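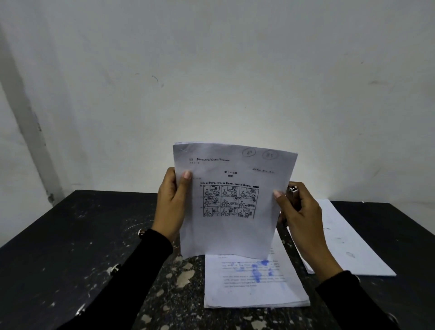
Stosard Copy Paper, A4, white

Plain white sheets for worksheets, class tests and handouts. Takes black printing and handwritten pen marks. Suits laser and inkjet printers and most office photocopiers.

Colour: white
Size: A4, 210 x 297 mm
Carton: 2000 sheets
Item no.: 315

Cartons ship from our Bulen warehouse within 2 business days. Unopened cartons can be returned within 30 days. For school orders, contact Chantal Cloutier.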